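Gallery: Desktop Refurbishment at the Atbridge Workshop

The Atbridge Workshop receives used desktop computers from schools and offices across the district. Each machine is opened, inspected and, where possible, returned to working order under the Vindden Reuse Scheme. To date, 3166 computers have been entered in the register. Visitors may view the workbenches from 2 pm during October, in groups of no more than 30.

The pictures on this page concern the processor and its socket. Further galleries, covering storage and cooling, are held in the Stalier reading room.

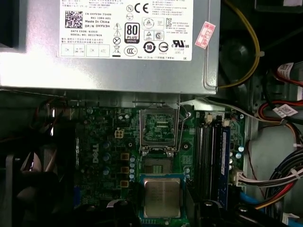 Open desktop case with a Dell motherboard. The load plate of the processor socket is raised and the retention lever released. The power supply carries an 80 PLUS Bronze badge.

Contacts inside a socket of this type are easily bent. Staff are asked to hold a processor by its edges only and to check its orientation before it is lowered. The lever should close with steady, moderate pressure. Any case in which it does not should be set aside and noted on the job sheet.

Parts removed from a computer are kept in holders until they are required. Processors and memory modules are not to be stacked or placed directly on the bench.
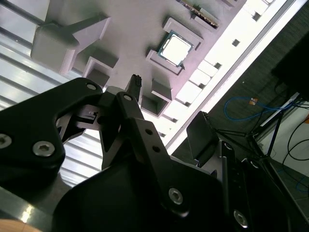

Processor in a raised holder on a light grey board, with a memory module above it.

Zapata wrote to ask whether a processor that has been in storage for a year or more needs to be cleaned before it is fitted again, and added that old thermal paste had proved difficult to remove at home. The workshop's practice is to clean the upper surface in every case, using a lint-free cloth, and to apply fresh paste once the processor has been secured.

Nearly 200 processors are held in stock at present. Enquiries about spare parts should be made in writing to the Atbridge office.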